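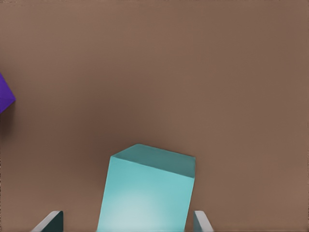 Simulated gripper with its fingers open on either side of a cyan cube.

Clearance rule (simulated grasping)

The clearance rule is a bit of good practice for block-handling work in simulation, and I've kept this entry up since the Vivel wiki moved over in July. It says how much room each finger should have before the gripper closes. In the Groltudine guidelines it's rule 7, and people mix it up with rule 4 all the time (that one covers speed limits!).

The idea is simple enough. Look at the gap on both sides of the block. If one finger sits much closer than the other, like the right one in the render, you shift the hand over and check again - then you close. Tavares, our older test set, skipped the check completely, and I still grumble about that.

Prema is the newer set, with 145 starting layouts, and the check is built into 20 of them so far. I'd love to see it in the rest.

Neighboring blocks count too. A second block off to the side is fine as long as the open fingers can't sweep into it on the way down.

See also: Approach angle, Finger width, Speed limits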